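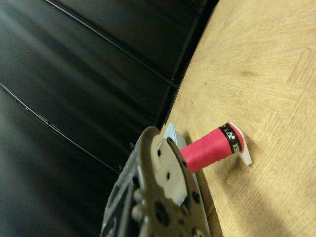
4.2 Color marking and the return of borrowed tools

The second question of our study was whether a simple color mark on the handle helps a borrowed tool to come back to the correct place. In the literature on lending collections the mark is usually treated as a matter of ownership, that is, it tells the borrower which institution the object belongs to. The interviews in Imberg gave us another picture. Borrowers seldom forgot that a tool was borrowed. Much more often they did not remember from which of the two lending points they had taken it, and they left it at the one that was closer to their home or to their work.

The loan records cover 1,688 loans made from the Imberg and Chávez Street points and were exported from the Osavine catalog in December. We excluded ladders and all items with a power cord, as these are returned by appointment and follow a different procedure. For each remaining loan we noted the point of issue, the point of return and the number of days between them. Loans which were extended by telephone were kept in the sample, although the extension is not always written in the record.

Three kinds of mark are in use in the collections we know. The oldest is paint, which is cheap but comes off where the hand rubs it. Printed labels carry more information, and the staff like them for this reason, but the borrowers we interviewed said that they do not read them. The third kind is colored tape. It may be put on as a single ring near the end of the handle, or it may be wound in a spiral so that every turn covers a part of the one before. Figure 2 shows a handle with red tape wound in the second manner; the edges of the turns can be seen as slightly raised diagonal seams.

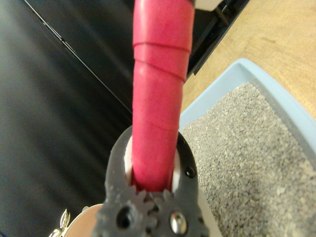

The ring needs less material and can be renewed in a moment. Against this, several borrowers told us that they took the ring for decoration by the manufacturer. One of them had used a saw from Chávez Street for seven days and, when we asked for the color of its mark, answered that it had none. With full wrapping we did not meet this misunderstanding. Some persons complained instead that the tape changes the feel of the grip, and this complaint came mostly from those who own similar tools themselves.

Huerta, who worked with garden tools only, recommends one color for each lending point and a second color for the type of tool. We can agree with the first part. The second part seems to us difficult to maintain in a mixed collection, where the number of types is higher than the number of colors that people can tell apart in a poorly lit storeroom. It also leaves open the question of color-blind borrowers, to which we return in Section 5.

The cost of marking was not studied separately. The tape was bought from Brandent together with other supplies, and the invoices do not list it as its own item. The working time was recorded during the first 10 weeks, but two employees wrote it down in different ways and we prefer not to add their figures together.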